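Packing and Unpacking a Soft Bag: Can a Robot Arm Do It Yet?

Student project report, Home Automation Lab Course
Group 2: Jomar Villanueva, Marloes Verbruggen, Kuo-hua Mak
Advisor: Czesław Kurek
Submitted September 8, 2026

1. Background

Our group was asked to pick one household chore and find out how close a robot arm is to doing it without help. The other groups took dishes, folding and sweeping. We took bags. A bag gets opened, emptied, filled and closed in most homes every day, and we found very little written on it at the level of a student lab.

A bag is hard for a machine for reasons that are easy to list and slow to solve. It has no fixed shape. The opening moves when you touch the side. Straps get in front of things. A mug or a box looks nearly the same before and after you pick it up, but a bag looks different each time it is set down, and a program that found the zipper once may not find it again.

2. Task

We split the chore into four steps: find the opening, hold the rim, take one item out, put one item in. Each step was scored as done or not done. A person could stop the arm at any time but could not touch the bag during a trial. If the bag slid more than a hand's width, the trial was scored as not done even if the item came out.

We decided early on to use an ordinary desk with ordinary things on it. Bram Claeys, who ran the Tronholm project before us, had worked on a bare bench and told us his scores dropped when he moved to a home setting. We wanted to start with the harder case.

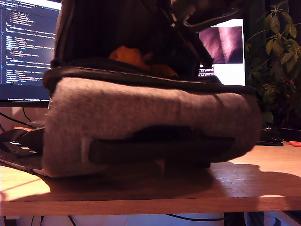
Figure 1. Gray backpack on its side on the desk, top compartment open.

With the bag lying down, the opening faces sideways and gravity does not help. Standing it up against a wall made the first two steps easier, but people in our building told us they mostly just drop a bag on the desk, so we kept the side position for all scored trials.

3. Method

We controlled the arm in two ways. In the first, one of us moved it by hand controller. In the second, it ran a learned policy trained on our own recordings. We collected 1,144 recordings in April and threw out the ones where the video and the arm position did not line up. That left 1,074 for training. Kuo-hua wrote the script that checked them, which we named Yan, and it is in the course folder with a short readme.

Training took longer than planned. The first policy learned to reach for shadows. Afternoon sun came across the desk, and a dark patch on the fabric looked enough like the mouth of the bag that the arm went for it. We added recordings from different hours of the day and the problem got smaller. It did not go away.

4. Results

By hand controller, all four steps can be done. It is slow. Marloes was the fastest of us and she still needed several minutes for something a person does in seconds. Holding the rim was the step that took the most practice.

The learned policy was good at finding the opening and fair at holding the rim. Taking an item out worked when the item was near the top and stood out in color against the lining. Putting an item in was poor. The arm would carry it to the right place, but the rim had usually folded over by then. The longest run of full successes was 11 trials, all on one morning with no sun on the desk. 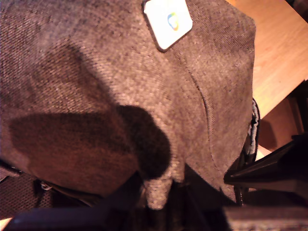
Would a second arm solve the problem of the rim folding over?
It would help with holding the bag open, but the two arms would have to be timed together, and our lab has only one set of controls.

Contact was the other weak point. The arm had no sense of touch, so it judged distance to the fabric from video alone. On a padded surface that bulges, a small error means the finger pushes the bag away. We tried slower approaches in the last week and lost fewer trials this way.

5. Limits

We used one bag. The Flultdale group tested several and reports large differences between stiff and soft ones, so our scores should not be applied to bags in general. We also never scored closing the zipper. Jomar tried it by hand controller and gave up after an afternoon.

6. Answer to the course question

Can a machine do this chore yet? In our setup, it can do parts of it with a person watching. We would not leave it alone with a bag that had a laptop inside. For the next group, we suggest starting with touch sensing on the finger and leaving the policy as it is. The recordings and score sheets are stored in the Rutedgate cabinet, second shelf, and Czesław has the key.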